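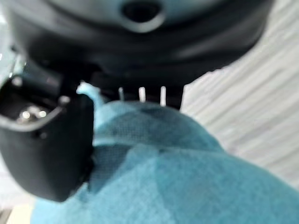 Our site rules for mobile manipulators were written for totes and cartons, and I have been asked to extend them to furnished rooms before we move from the Druvthorpe bench to the Helby showroom in May. The unit is two-armed, with a head camera and a camera at each wrist. The bench rules assume that the wrist view shows the contact point. With soft goods it often doesn't. With a turquoise cloth bunched up under the housing, a corner of it can stand up in the gap beside the finger, and from that view I could not say how much fabric is inside the grip and how much is merely next to it. Our rule 6 says "the operator shall confirm grip before lift." It does not say how, and it does not say what counts as confirmed. The previous revision had the same sentence, so I assume no one was ever stopped by it.

What I have so far for the room work:

Speed. Reduced speed whenever a person is inside the taped area. The tape is to be laid by whoever signs the sheet.
Force. Grip force limit set per object class: rigid, hollow, soft. At present there is one limit for everything, and it was chosen for cartons.
Surfaces. No contact between a finger and upholstery unless the task calls for it.
Stop. One person holds the stop device and does nothing else.
Records. Every run logged, including aborted runs. We have 2,452 runs logged from the bench, and the aborted ones were not kept, so I can't tell you the failure rate and neither can anyone else here.

Three points I can't settle. First, whether grip confirmation should be visual, by finger position, or both. Second, whether hollow items such as a tumbler may be held by the rim, or whether that should be banned outright. Third, whether the clearance to furniture should be a fixed distance or left to the operator's judgment. My manager wants a fixed number because it is easy to audit. The operators want judgment because a fixed number would rule out half of the tasks.

We have done the general risk assessment and I'm not asking about that. I'm asking about the working rules that sit under it - the page the operator has in hand. If you have written such a page for a room with soft furnishings, I would like to know what was in it and which parts people really followed.

Posted by helby_bench
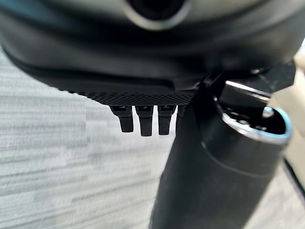
benchrat_tx would ban the rim grip and be done with it. A rim grip puts all of the load on one side of the item, the item swings if it is heavier than expected, and you have no idea what is inside a closed or dark container. Rule should say: grip the body, upright, from the side, and treat every container as full. Same with cups. We had one rule for rims and another for handles, and operators mixed them up constantly. One rule is better. For the cloth question, just use the wrist camera, it is what it's for. As for clearance, pick a number and stick to it.

Posted by benchrat_tx

I disagree with most of the answer before mine, so I will go through it in the order you asked.

Grip confirmation. Require both methods, and define each one. Finger position tells you that something is between the fingers. It does not tell you what, and with thin fabric it may tell you very little, because the closed position with one layer of cloth is close to the closed position with nothing. The wrist camera tells you what is near the fingers. It does not tell you what is held. So the rule we use is a test lift: close, raise by a small fixed height, hold for 2 seconds, check the wrist view and the head view, then continue or release. "Confirmed" means that the item moved with the hand and nothing else did. That last clause matters in a furnished room. When you pick up a throw, the cushion underneath may come with it.

Write the test lift as a numbered step. When we had it as a note at the bottom of the page, operators did it during audits and skipped it otherwise.

Rim grips. An outright ban is simple, but it will be broken the first time somebody needs an item that stands against a wall or between two other items. Then you have a page with a rule on it that everyone knows is ignored. Allow it under conditions. Ours are:

The container has been checked as empty by a person, by hand, before the run.
The force limit is the one for hollow items.
The item is moved over floor only, never over furniture, equipment or anyone's feet.
The item is not handed to a person from a rim grip. Set it down first.

I agree with treating unchecked containers as full. That part of the earlier answer is good and you should take it word for word.

Clearance. Your manager and your operators are both partly right, and you can give each of them something. Split the room into surfaces the task touches and surfaces it doesn't. For the second kind, use a fixed distance, tape it where you can, and audit it. For the first kind, a fixed distance makes no sense, because the distance has to go to zero at some point. There you control approach speed and approach direction instead. 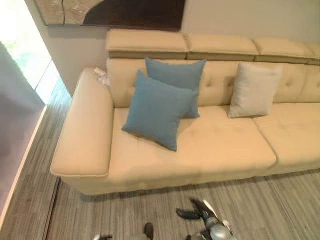
Direction gets left out of most rule sheets I have read. On a seat with a back, come in from the front and above, and keep the forearm out over the floor for as long as possible. Do not sweep sideways along the seat. A sideways sweep puts the wrist and whatever is bolted to it at the height of the cushions, and the head view may not show the underside of the wrist at all. If a pillow has to come out from behind another one, move the front pillow first and set it down somewhere known. Two short picks are slower than one reach, and we accepted that.

Leather and similar coverings need their own line. A hard finger edge can mark them at forces well under your carton limit. Test on a scrap or on a hidden area before you set the limit for soft items, and write down what you tested on. We once took a limit from the Moreira room and used it in the Wustetti room with different upholstery, and we paid for a seat panel.

Before each session, photograph the room from the robot's own head position and keep the result with the log. It settles arguments over whether a mark was already there. Check tags and cards too. A loose card tucked in beside an armrest is easily dragged out by a cable or a finger, and then your start state is different from the one on the sheet. Either remove them all or list them as part of the setup. 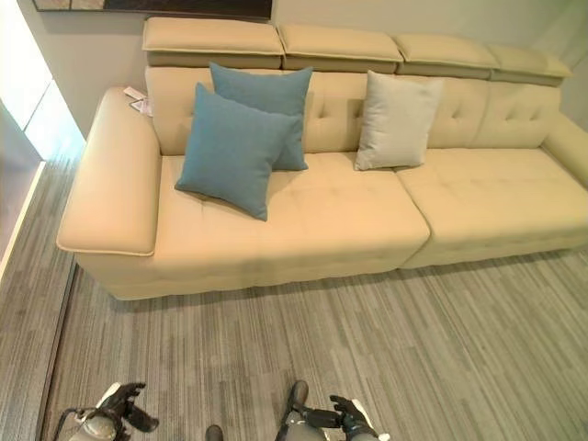 Start position, arms low and in front of the seat, both hands in the head view.

The start position deserves its own rule. Both hands have to be visible to the head camera before motion is enabled, and the operator says so out loud to the person on the stop. If one hand is out of view, the run does not start. It is a dull rule and it has been the most useful one on our page. It also catches cable loops that have shifted, which are worth a look every time the arms come down. Slack that was fine on a bench can catch on an armrest.

On records, you already know the problem. Keep the aborted runs. Give each one a reason from a short fixed list, with up to 3 words of free text if the list doesn't fit. We began with an open comment field and got either nothing or an essay. A short list can be counted. Review it once a month and change the page when one reason keeps coming up. If nothing on the page has changed after several reviews, look at whether people are filling in the reason or just taking the first item on the list.

Two smaller things. Put the revision number on the page in large type, and collect the old copies. And name the role that may change a force limit. If the rule says "as required," somebody will raise it at the end of a long afternoon to get a run finished.

Posted by lowclearance

Following up on the test lift: the small fixed height should be less than the depth of whatever is below the item, if it is on a cushion. Otherwise a dropped rigid item can bounce off the seat and onto the floor. We use the same lift for all classes and it works for us, but we only handle pillows and throws, so I can't speak to tumblers. I would also ask your operators to write the first draft of the approach directions. They know where the elbows end up.

Posted by m_fenceline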